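Bathroom Shelf, Emptied Out: The August Gallery

Welcome to the gallery page! If you've been reading Kenstead Corner for a while you'll know that every August I pull every single thing out of the bathroom cupboard, the drawer under the sink and the two zip bags that live on the back of the door, and then I put back only what I really use. I love this job. I love it more than the shopping part, which is saying something. You find things you'd forgotten, you find things you bought twice, and by the end there's a whole shelf of favorites looking clean and ready to go.

My friend Muthoni Were came over for it again, with her label maker and a bag of pastries, and we got started at 10 in the morning with all the windows open. She does the sorting and I do the wiping. We've tried it the other way and I'm far too sentimental to sort. (I once kept an empty lip balm for four years because I liked the lid.)

A few notes from the day are below, mostly base makeup this time. I had so many messages after the spring page asking how I keep foundations and creams from taking over, so I've put my sorting rules in with them.

Base makeup goes first, always, because it's the biggest and the bulkiest and it hogs the good shelf. I used to line everything up by brand and it looked lovely for one day. Now I go by how I get the product out: pumps together, tubes together, little pots together. It sounds fussy but it makes mornings so much quicker! Pumps stand at the front where I can press them with one hand, tubes stand on their caps in a cup behind, and pots stack.

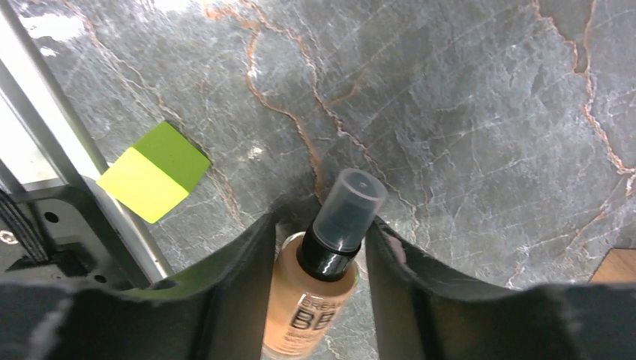 BB cream in a pump bottle, in a warm tan peachy beige. Glossy black collar, clear cap, and that gray marble with the rusty orange veins!

I do have a soft spot for a BB cream. On a hot day I can't be bothered with a full face, and one layer patted on with fingers is all I want between me and the grocery store. The see-through bottles are my favorite kind for a clear-out too, because there's no guessing game about the shade. I just hold them next to each other by the window and pick the ones that suit me now. My summer shade and my winter shade are miles apart, so the off-season one gets a dot sticker and goes on the upper shelf.

Keeping the caps on matters more than I used to think. I was terrible about it. Muthoni found three loose caps rolling around in the drawer and made me match every one before lunch, and two of them belonged to bottles I'd finished ages ago. If a cap is missing I wipe the nozzle with a bit of damp cotton and move that bottle to the "use me now" spot by the mirror.

The drawer dividers are the Fluretti ones I wrote about in the spring, still going strong. They're the deep kind, so a short bottle can lie down in them if the shelf is full, though I'd much rather have pumps standing up. I had one tip over in a travel bag once and I was finding beige on my socks for a week.

Now, the Vokoveck tray! This was the happy surprise of the day. I'd been using it for hair clips and it was wasted on them. Moved to the counter, it takes my five everyday things with room for a brush, and I can lift the whole lot out of the way to clean. Muthoni wants one now. The hair clips have gone into a jam jar and they seem perfectly content.

For anyone who likes the numbers (I know there are a few of you), I keep a running list of everything I've finished since I started these pages, and it now stands at 287. I'd love to get to 500 one day, and at my rate of hand cream I might do it sooner than you'd expect.

What went back on the shelf: my everyday base, one concealer, the cream blush I'm never without, and a setting powder that I use on special occasions and when I'm nervous. What went to my sister: the unopened doubles. What went in the bin I'd prefer not to discuss, but there was a mascara in there from before I moved house.

Next gallery will be brushes and sponges, which I've been putting off, and Tam from the comments has promised to send in her drying rack setup so I can try copying it. If you've done your own shelf this month, tell me what you found at the back!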